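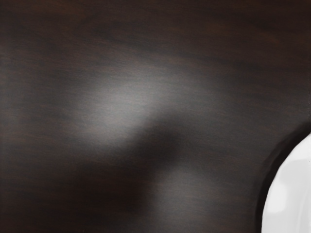
Review: the Nollico house and garden tour kit

Posted 2020-01-15

I have been going on home tours for longer than I care to admit, and for the last few summers I've also been one of the people opening a gate and hoping the hydrangeas hold up until closing time. So when our little neighborhood group decided to try the Nollico tour kit for our walk, I was the one who ended up with the box on my porch, and I promised several people I would write down what I thought of it once the dust had settled.

What you get is a set of numbered yard signs with metal stakes, a pad of blank route maps, a roll of wristbands, a guest book for each stop, and 15 lanyards for the docents. You also get a fat spiral-bound planning guide, which I read cover to cover in December with a blanket over my knees (I enjoyed it more than the novel I was supposed to be reading for book club!). The small version handles six stops, and that was plenty for us.

The signs are the best thing in the box. They are big, they are easy to read from a slow-moving car, and the numbers are a nice dark green that doesn't shout at anybody's flower beds. The stakes went into Masanobu Hoshino's front lawn without a mallet, and his lawn is mostly clay with a bit of grass on top for show. One of them leaned a little by mid-afternoon, but it had a breeze to contend with, and a good push set it straight.

The maps I liked less. The paper is lovely and thick, but the printed street grid is so faint that you end up drawing everything over in marker anyway, and the marker comes through on the back where the house notes are supposed to go. We put the first stop at 2224 Kawaguchi Road and I must have written that address on a hundred sheets before my daughter kindly pointed out that I could have written it once and gone to the copy shop. Well, yes. If you buy the kit, please learn from me and go to the copy shop.

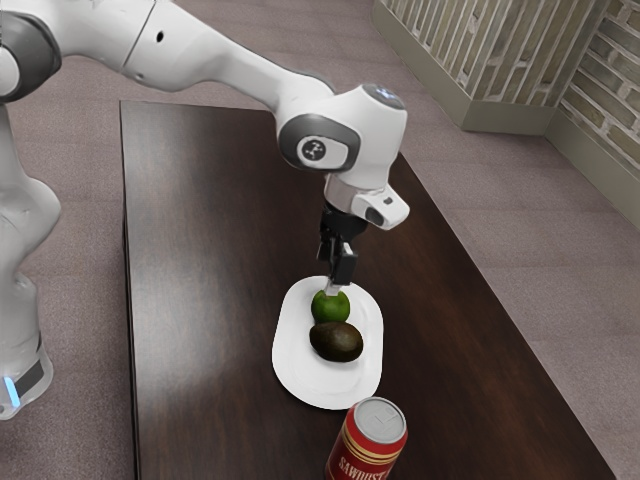
White arm over a dark brown wood tabletop

Wristbands are wristbands. I had my doubts, as I prefer the old paper ticket that you tuck in your purse and find again years later, but they saved a good deal of fumbling at the garden gates. They are the sticky kind, so go slowly with anybody who has hairy arms. The guest books are small and rather plain, and people wrote the sweetest things in them all the same. One visitor filled a whole page about a pear tree.

As for the planning guide, it is written for larger tours than ours and it does fuss. There is a long chapter on shuttle buses and another on caterers, and I skipped both. But the part about talking to homeowners is very good indeed. It tells you to walk through each house with the owner well ahead of time and agree on which doors stay shut, and to write that down and leave a copy in the kitchen. We did just that, and it spared us an awkward moment at the Himia Street house, where the upstairs was in the middle of being painted.

I should mention that I have also used the Grodow kit, which a friend lent me the year before. It is cheaper and the box is easier to carry, and the maps are better, I have to say. But the signs are thin cardboard and they curled at the corners by noon, and there is no guide to speak of, only a folded sheet. If you have run tours before and already own decent signs, Grodow would do you fine. For a first tour, or for a group like ours that argues pleasantly about everything, I would spend the extra on Nollico.

The box says it will serve up to 100 visitors. Extra wristbands are sold separately, and I would order a second roll when you order the kit, as mine took nearly two weeks to come. Signs and lanyards are packed away in my hall closet now, wiped clean and ready for June.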